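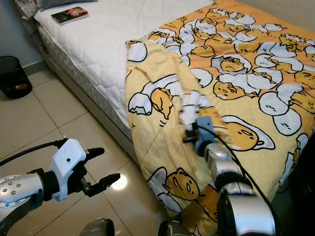
Drellik gripper fingers, two weeks in

Posted 25 Apr 2020

I'd been running the stock Nanelex fingers since January and was pretty happy with them until we got onto bedding. Doonas are a shocker! The old pads would grab a fold, lift it a bit and then let go, so I finally ordered the Drellik set (Ineke Dewulf had been on my case about it for ages).

Fitting took me 17 minutes a side, mostly because one of the screws is in a daft spot behind the cable. Grip on thick quilted fabric is miles better, and they'll take a pinch right at the fold line without skating off. Thin cotton sheets are still hit and miss, and I've gone back to the Tully pads for those.

Gripes: the cable clip is flimsy, and the colour rubs off the tips a bit. I'd still buy them again. Four stars out of 5.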